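作業ノート 2023年10月31日
卒研チーム「Clesholm」 仕分け課題、シミュレーション側

参加:Malathi Venkataraman、Lewis Ritchie、Simin Mahmoudi(午後から)、記入者 Rakiya Amadi

前回の続き。箱への仕分けをシミュレーションで学習させて、4月の発表までに実機へ移す。今日の目標は、部品の初期配置をランダム化した設定で評価を最後まで回すことと、把持の失敗がどこで起きているかを切り分けること。

午前

まずLewisが環境のリポジトリを整理した。シーンの設定ファイルが古いものと新しいものの両方残っていて、先週のMalathiの実行が古いほうを読んでいた。先週のログにある成功率は今の設定と比べられないので、グラフからは外す。古いファイルは消さずにoldフォルダへ移動済み。

シード固定で初期配置を出してみたところ、部品どうしがめり込んだ状態で始まるエピソードが混じっていた。開始直後に物理エンジンが部品をはじき飛ばして、机の外まで行ってしまう。配置を決める関数に距離のチェックを入れ、近すぎたら引き直すようにした。引き直しの上限は4回で、それでも決まらなければそのエピソードは捨てる。捨てた分はログに残る。

照明は当面このまま。影が何重にも出るのがカメラ入力に効くかどうかは別に調べたいが、今日はやらない。壁と床のテクスチャのランダム化もオフにしてある。変えるものは一度にひとつ、と前回決めたとおり。

評価は500エピソード。Ovari(研究室の計算機)で昼前に開始した。描画ありで回すと遅いので、録画は失敗したエピソードだけにした。 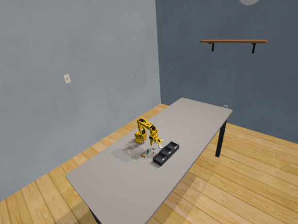
昼休みのあいだに評価が終わっていたので、午後は失敗ログの分類から始めた。Malathiと半分ずつ動画を見て、手で札を付けた。札は「届かない」「つかみ損ね」「運搬中に落とす」「違う区画に入れる」「その他」。迷ったものは「その他」に入れて、あとで二人で見直した。

多かったのはつかみ損ね。内訳を見ると円柱が目立つ。倒れた円柱に対して指の向きが軸と平行に近いまま下りていき、片方の指が上に乗って転がしてしまう。立っている円柱ではこの失敗はほとんど出ない。小さい白いブロックのほうは、つかめていても持ち上げの途中で滑ることがある。摩擦係数が低すぎるのかもしれないが、値を上げてごまかすのは避けたい。実機の指先で測ってから決める。測定はSiminの担当。

違う区画に入れる失敗は思ったより少なかった。ただし入れる位置が仕切りに寄っていて、縁に当たって跳ねてから正しい区画に落ちたものも成功に数えられている。判定は最終位置しか見ていないので当然そうなる。Lewisは、実機では縁に当てるとトレイごとずれるから失敗扱いにすべきだという意見。Malathiは、今から成功の定義を変えると前の数字と比べられなくなるという意見。とりあえず判定はそのままにして、縁との接触を別の列で記録することにした。

15時ごろSiminが合流。把持角の候補を増やす案を出してくれた。今は上からの把持で手首の回転を粗く刻んでいるので、倒れた円柱の軸に合う候補がそもそも入っていない場合がある。刻みを細かくするか、物体の姿勢から直接計算するか。後者のほうが速いはずだが、実機では姿勢推定の誤差がそのまま乗る。先に刻みを細かくするほうを試す。

変更して、同じシードで500エピソードをもう一度。回しているあいだに制御周期の話をした。学習側のステップと、実機側のドライバ(Zakska)が受け付ける周期が合っていない。間を補間で埋める実装はLewisの枝にあるが、まだ本体に入っていない。入れる前に、補間ありで関節速度が上限を超えないかを見ておくこと。

2回目の結果。倒れた円柱のつかみ損ねは減った。全体の成功率も上がったが、1エピソードの計算時間も延びた。候補を全部評価しているせいなので、明らかに無理な角度を先に落とせば戻せると思う。数字はresultsの表に記入済み。捨てたエピソードの扱いが1回目と同じになっているかはまだ確認していない。確認するまで発表用のスライドには使わないこと。

トラブル
・録画の保存先がいっぱいになり、2回目の途中で動画が止まった。評価自体は最後まで走っている。古い動画はDumanのディスクに移した。
・グリッパを閉じる指令のあと、指が閉じきる前に上昇を始めるエピソードがあった。待ちステップが固定値なのが原因らしい。指の位置を見て次に進むように書き換える。
・Malathiの環境だけ描画が落ちる。ドライバの版が違う。本人が今週中に合わせる。

次回まで
Lewis:補間の枝のテスト、縁との接触の記録
Malathi:捨てたエピソードの集計、表の確認
Simin:実機の指先の摩擦測定。ゴムを替える前と後の両方
Rakiya:角度候補の枝刈り、グリッパの待ちの修正

Ita Nic Giolla先生への中間報告は、上の確認が済んでから送る。先生からは、評価を1000エピソードに増やしてシードも変えて見るようにと前に言われている。夜間に回せば間に合う。計算機の予約表には名前を入れておいた。

追記。枝刈りのしきい値は、まず関節の可動範囲だけで切ってみる。机との干渉チェックはその後。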